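January, gone 9pm, shed

Cold again. Fingers stiff so excuse the writing. Bülent brought the second heater round but it trips the breaker if the printer is on, so printer or warm hands, pick one. Picked the printer.

New finger tips came off the bed at teatime. Filed the insides, bolted them up with the last of the Koutsoukos screws. Two left over, which worries me a bit. Took the hand gripper over to the white table for the first go, the cream rings stacked up at the back where I could come at them straight. Opening looks wide enough now. Last month's pair wouldn't have got round the top one.
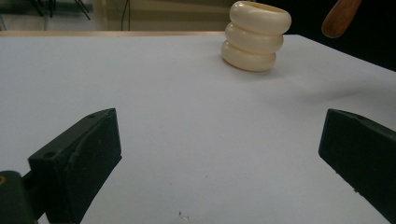 How wide should it open at rest? Wider than the biggest thing you mean to pick up, plus a thumb's width each side, and then let the spring do the rest.

Lâm's rule, writing it down so I stop ringing him about it. He also says the trigger pull is too long and he's right. 41 mm of cord for one close, want it nearer 30. Smaller pulley? Ask Thắng if he still has the Zorholm offcuts.

Then the hairbrush. Awkward thing, glossy back one side and pins the other, so no flat face to meet the right finger. Went in edge on. Left contact piece sat against the wood, right one over by the pin tips. 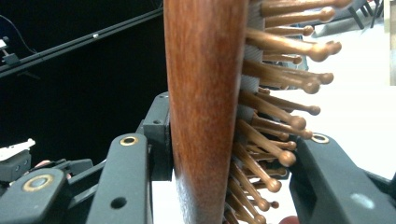 **Skuno Shed Club — Gripper Bench**

Need rubber on the contact faces, plain plastic is no use on varnish. Bike tube maybe. Fikri has a box of them, all punctured. Linkage still ticks when I squeeze slowly — could be the pivot ring, could be me overtightening it agian. Strip it tommorow and look.

Also sweep that table. And order screws, M3, 11 at least.

Heater back on now, printer off. Tea.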